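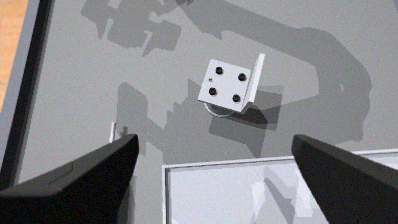
A reader named only as Tendel wrote in to say that recording by remote control takes too long, and that pushing the arm through the motion by hand would get the same data in half the time. For big, slow moves I agree. For small parts I still use the leader arm, and the steps below assume you have one connected to Stuvstead.

1. Load the bracket task and set both arms to the home pose. Open the gripper all the way before you press record.

2. Move over the part first, then come down. Line up the fingers with two opposite sides of the part and stop there for a moment. Pauses are fine — Stuvstead trims them on export.

3. Close slowly, lift straight up, and carry the part to the tray. Let go low.

4. Press save, or discard if you bumped anything. I recorded 141 runs of this task and kept 58.

5. Change the starting angle of the part every few runs. If you leave it the same, the trained policy will only reach one way.

Once the bracket runs are saved, switch to a taller object.

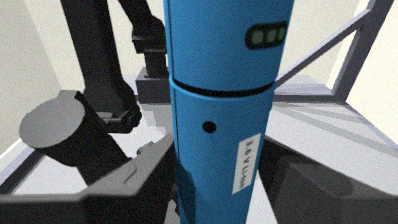
Tall objects need a different approach. Come in from the side with the fingers level, and keep the wrist camera view open in Prultell so you can check that the gap is even on both sides. Drop the leader speed to 21 percent for the last part of the move. If the fingers touch one side early, back off and start that run over.

Export goes to the usual folder. My last set came to 1448 files, so clear some space first.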